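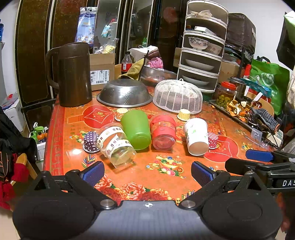
How do I plan drinks for an afternoon open house when I don't know who will be there when?

Posted by marigoldporch in Parties & Entertaining

Hi everybody. I've been reading along here for a good while and finally have something of my own to ask, so please bear with me if I go on a bit.

In March my husband turns 50, and we're having an open house for him, 2 in the afternoon until whenever people get tired of us. I've invited more or less everyone we know: neighbors, his bowling league, both our families, the people he used to work with at Kekard, and a few folks from church who I suspect are coming for the cake (it's from Ragnarsson, so I don't blame them one bit). If every last person came at the same time we wouldn't fit, but with an open house I'm told people drift in and out. I've been telling myself that all winter.

The food I'm calm about. It's the drinks I keep going back and forth on. My sister says to just buy cans and bottles of everything and stick them in coolers. My mother-in-law thinks that looks like a tailgate and wants a punch bowl, a proper one, and she has offered hers. I'd love to do something in the middle, maybe a couple of big dispensers with a spigot, but I don't own any and I don't know how much they hold compared to how much people drink. Also coffee! Do people drink coffee at three in the afternoon? His side of the family drinks it at midnight, so I may not be the best judge.

We'll have kids of all ages, a handful of older folks who don't do well standing in line, and a fair number of people who will want a beer. Our kitchen is narrow and has one way in, and I really don't want everybody standing in it. It'll be too cold for the yard unless we get very lucky.

How would you set it up, and how do you work out how much to buy? I'd sooner have a little left over than run out, but I also don't want to be drinking lemonade until summer. Thank you all in advance, you've been such a help to me without knowing it.

threecatsandaporch

Oh, this sounds lovely, and he's a lucky man. I've done a good many of these (my parents' anniversary, two graduations, and a retirement that went on until well after dark) so I'll tell you how I do it and you can take what suits you.

First, get the drinks out of the kitchen altogether. Put them in whatever room is farthest from the front door that you still want people to use. Guests walk to the drink, then they stand where the drink is, and if that's your hallway you'll be squeezing past them all afternoon with a tray over your head. Ours go in the back den, on a folding table pulled out from the wall so people can come at it from both sides. It makes a bigger difference than you'd think.

As for how much, the rule I grew up with is two drinks the first hour and one every hour after that for each person. With an open house most folks stay about 2 hours, so figure three drinks apiece and you'll be in good shape. Kids take more and finish less. I'd go heavy on water, because it's always what goes first at mine, and because it keeps. Soda keeps too. Lemonade doesn't, so make one batch ahead and have the makings for another sitting in the pantry in case you need it.

I would borrow your mother-in-law's punch bowl. I know, I know. But you can set it up on a side table in the living room where the older folks are sitting, have somebody ladle for them, and then they don't have to get up, and she gets to see her bowl being used. Freeze some of the punch itself in a ring mold the night before and float that in it, so it doesn't go watery. Leave the sherbet out if there's carpet.

Yes to coffee! Start it an hour in, when the cake is cut, and not before, or it'll be sitting there getting bitter while everyone's on cold drinks. Do a pot of decaf too and put a ribbon on the handle so people can tell.

The beer I'd keep in a cooler by the back door, with a towel under it and the opener tied on with string. The opener will walk off otherwise. I have lost so many openers.

Have a wonderful day and don't forget to eat something yourself. I never do and I'm always sorry.

dutchoven308

cans. put them in the bathtub with ice and tell people where it is. did this for my brothers 50th and didnt have to wash a thing

Plumtree Lane

I agree with most of what threecatsandaporch told you, and I'd just add a few things about dispensers, as you asked and I've been through several.

Check whether your church or library lends them out before you buy. Ours does. If you rent, I've had good luck with Jaltov, who drop everything off the day before and don't fuss if it comes back a little sticky. Fill one with plain water and try the spigot over the sink that evening. If it drips, tighten the nut on the inside, and if it still drips, put a bowl under it and carry on with your life.

Stay away from anything with pulp or seeds in it. I put raspberries in one once, for a baby shower, and spent the better part of an hour poking at the spigot with a skewer while my guests were very kind about it.

Set the dispenser up on something, a sturdy box with a cloth over it will do, so a cup fits underneath without tipping. Leave a marker out for names as well. Half the people will ignore it, but the half who don't will save you a bag of trash. And buy twice the ice you think you need! If the freezer's full it can sit in the trunk of the car in that weather.

Happy birthday to your husband, and do come back and let us know how it went. I'd like to hear about the cake too.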